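10/28/23

Stayed late at Dellon again to go over the Skiltby numbers before they go into the report, and came home less convinced than when I left this morning.

The claim, as the draft has it, is that the policy "handles deformable packaging." That's the bag task, the one we took over from Brornance in July, where the arms have to get hold of a clear zip bag by its seal and close it over the toy fruit. Trained on 712 demonstrations. Every one was driven by people in this building who have done it so often they could close a sandwich bag with salad tongs in their sleep, and I think that's a good part of my problem with it.

I read the scoring notes first. A trial counts as a success if the slider ends up "at or near" the far end of the track. Near! I asked what near was and got two answers from two people, one of whom had scored most of the trials. By the stricter answer a good many of the successes go away, and by the looser one I'm not sure what a failure would look like short of dropping the bag on the floor of the cell. 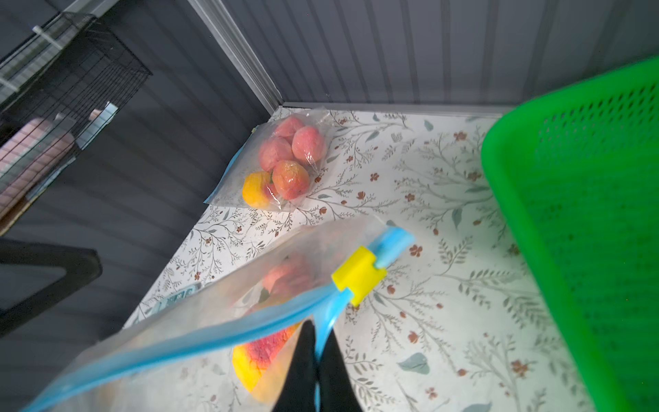
Then there's the business of the grip. The draft says the policy "learned to seek the seal." Maybe it did. The seal is blue and the rest of the bag, bar the slider, is clear, so it may just as well have learned to seek blue. I said this in July and was told we'd test it with a bag that has a plain seal. Those bags are in a drawer, still in their wrapper. I took them out and put them on the desk where they can't be missed, which will annoy somebody.

The other thing I can't get past is the wrist view. Once the fingers have closed on the plastic, half of what comes back is glare. People at the review kept pausing the playback and saying "see, it knows where it is," and I kept looking at white streaks and wondering what anything could know from that. The big storage bag is the worst, all wrinkles, with the flowered cloth inside and the same sort of flowers on the mat in the cell. Whoever picked those two together was either very clever or not thinking. I suspect the second, but it does make a decent hard case and I wrote it down as one.
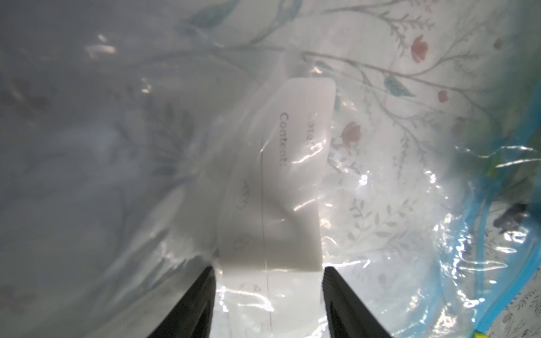
Wrist view, storage bag, with the "Content:" label partly caught in the fingers.

We don't have a separate score for that bag. It gets averaged in with the fruit bags, so nobody reading the table would guess the objects were so different. I asked for it to be broken out and was told the sample would be too small to mean much. Fine, but then it's too small to mean much inside the average too.

Pangilinan does this better, I have to admit. Their write-up is dull and the success rates are lower, but they say what a success is on the first page and they publish the failures next to it. Ours has a video. The video is lovely. I've watched it ten times and I still can't tell how many tries came before it.

I did sit by the cell for the last stretch before dinner with a notebook, and tried to be fair. I asked for six trials in a row with no resets by hand and no choosing which ones to keep. I'd rather not write the score here, partly because six is a silly number to judge anything by and partly because I was cross and hungry. I will say that the reaching looked smoother than I remembered from July, and that where one arm steadies the bag for the other I'd have called it a person driving if I hadn't known better.
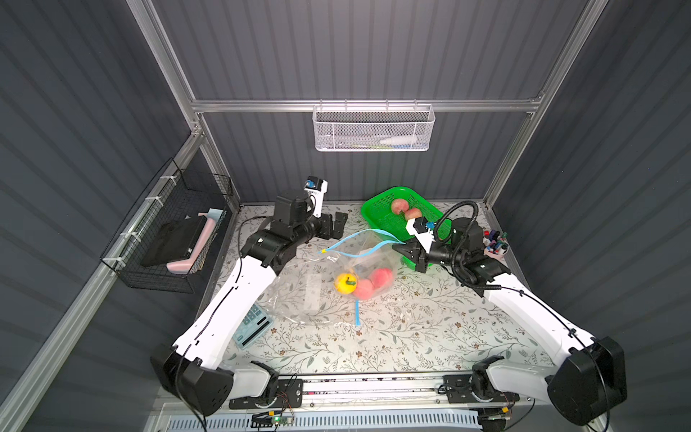
Smooth doesn't mean much, though. Smooth is what you get from copying smooth drivers. What I want is the bag turned the wrong way around, the basket on the other side, the calculator taken off the table for a day to see whether anything in the policy leans on it as a landmark. The student thought the last one was a joke. I've seen sillier things hold up a result.

Wrote to the group before I left: define success in one sentence, rescore from the recordings with two people who haven't seen each other's marks, report the storage bag alone, run the plain seals. Took out a paragraph about the video because it sounded bitter. Put it back, shorter.

Forgot to eat until ten. Toast. Need to call the dentist and find the other charger.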